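Gemness stellt Schichtdaten-Auswertung für Pulverbettanlagen vor

Plenutau, 6. Juli - Der Softwareanbieter Gemness erweitert sein Programmpaket Lemieux um ein Modul zur rechnerischen Vorhersage von Eigenspannungen und Verzug in additiv gefertigten Metallbauteilen. Das Modul verknüpft die Finite-Elemente-Rechnung mit den Prozessdaten der einzelnen Schichten und ist für das Laserstrahlschmelzen im Pulverbett ausgelegt. Unterstützt werden zum Start drei Werkstoffgruppen: Titanlegierungen, Nickelbasislegierungen und Werkzeugstähle.

Beim schichtweisen Aufbau führen die lokalen Temperaturgradienten zu Zugspannungen in den oberen Lagen. Nach dem Abtrennen von der Bauplatte verformt sich das Bauteil, bei dünnwandigen Geometrien häufig über die zulässige Toleranz hinaus. Bislang wurde die Belichtungsstrategie in der Simulation meist als homogene Wärmelast über die gesamte Schicht abgebildet.
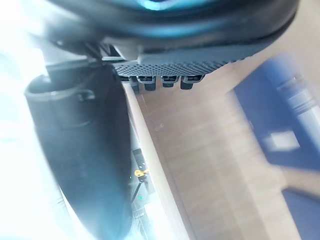 Das neue Modul liest dagegen die Scanvektoren aus der Baujobdatei ein und fasst sie zu Feldern mit einheitlicher Vorzugsrichtung zusammen. Für jedes Feld wird ein eigener Satz inhärenter Dehnungen angesetzt. Die Kalibrierung erfolgt über Kragbalkenproben, die auf der jeweiligen Anlage gebaut und nach dem Auftrennen vermessen werden. Je Werkstoff und Parametersatz sind 23 Proben vorgesehen. Die Messwerte werden als Tabelle importiert, die Anpassung der Dehnungswerte läuft anschließend automatisch ab.

Die Vernetzung arbeitet mit adaptiven Voxeln. In Bereichen mit geringem Spannungsgradienten werden Elemente zusammengefasst, an Stützstrukturen und Querschnittssprüngen bleibt die feine Auflösung erhalten. In internen Vergleichsrechnungen am Standort Plenutau verkürzte sich die Rechenzeit gegenüber der Vorgängerversion um 25 Prozent - bei unveränderter Elementgröße an der Bauteiloberfläche.
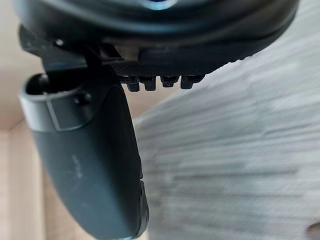
Müssen vorhandene Baujobs für das neue Modul neu aufbereitet werden?

Baujobs, die mit der aktuellen Hauptversion von Lemieux angelegt wurden, lassen sich direkt öffnen. Bei älteren Projekten sind die Stützstrukturen einmalig neu zuzuordnen, da das Datenformat für Gitterstützen geändert wurde. Geometrie, Orientierung und Werkstoffzuweisung bleiben dabei erhalten.

Aus dem berechneten Verzug leitet das Modul auf Wunsch eine vorkompensierte Geometrie ab. Die Oberfläche wird dazu entgegen der erwarteten Verformung verschoben und erneut gerechnet, bis die Abweichung unter einem vorgegebenen Grenzwert liegt. Die Ausgabe erfolgt als Flächennetz im Format 3MF. Passflächen und Bohrungen, die spanend nachbearbeitet werden, können von der Kompensation ausgenommen werden.

Erprobt wurde das Modul gemeinsam mit dem Lohnfertiger Perholm an Gehäuseteilen und Turbinensegmenten. Verglichen wurden jeweils die berechnete Verformung und der optische Scan des abgetrennten Bauteils. 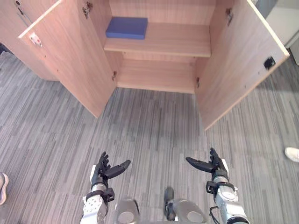
Perholm teilte dazu mit, die Vorhersage der Verzugsrichtung sei bei allen geprüften Geometrien zutreffend gewesen, bei massiven Querschnitten werde der Betrag jedoch noch leicht überschätzt. Für die Angebotsphase reiche die Genauigkeit aus, bei Serienteilen werde weiterhin ein Referenzbauteil vermessen.

Gemness führt die Abweichung auf die vereinfachte Behandlung der Wärmeableitung in großen Volumina zurück. Eine erweiterte thermische Vorrechnung ist in Arbeit und soll mit dem Wartungsupdate im August ausgeliefert werden.

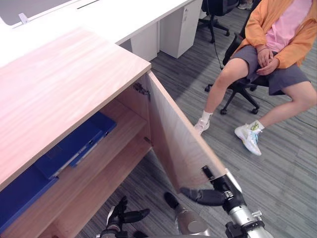
Schrank mit geöffneter Tür und blauen Ordnern.

Das Modul ist ab sofort als Ergänzung zu bestehenden Lizenzen von Lemieux erhältlich. Kunden mit laufendem Wartungsvertrag können es drei Monate ohne Aufpreis testen. Die Dokumentation liegt in deutscher und englischer Sprache vor.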